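Arotthorpe Community Kitchen Classes
Progress report to the Siriwan Fund, second half of the grant year
12/23/23
Prepared by Rhea Dalisay

You asked for a shorter report than last time. Last time ran to 18 pages, and I understand from Edvin Söderlund that he read it on a train, in full, before the train left.

Classes. We ran 13 evening sessions on cooking for one or two on a small budget. Total attendance came to 133, counting repeat visits, and we have counted them with enthusiasm. Soup night filled up first. Lentil night filled up once we stopped calling it lentil night. 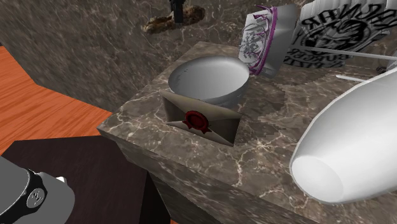
White bowl on the marble counter.

Money. The $2,000 set aside for equipment is spent. Most of it went on pans and a secondhand oven from Plavico, which arrived in November with a manual for a different oven. Linnea Eide has worked out the dials by experiment and written the results on masking tape. The remaining budget lines are on target except printing, where we are over. The recipe booklet went to press with "simmer for 13 hours" on the stew page and had to go back – our error, and we paid for it.
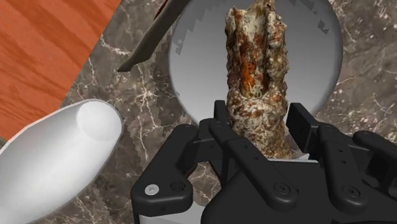 Recipes are now checked by two people before they go out, one of whom must have cooked the dish. Nabila Ait Brahim has taken this on and has already sent back my flatbread twice.

Delays. The Horkov bus route was cut in the fall, so the people we most wanted from that side of town had no way home after class. We moved the start time up an hour. Attendance from Horkov recovered a little, though less than I promised you in the summer.

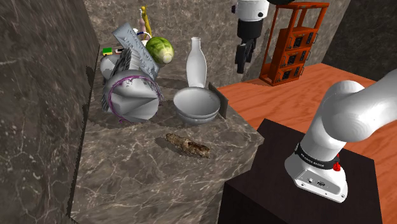
Njål Sundqvist is talking to the bus company about a later service. They have been very polite to him – I take this as a bad sign.

Next period. A spring series on baking, a reprint of the booklet, and a request to move the unspent travel money into ingredients. The form for that is attached, signed in both places this time.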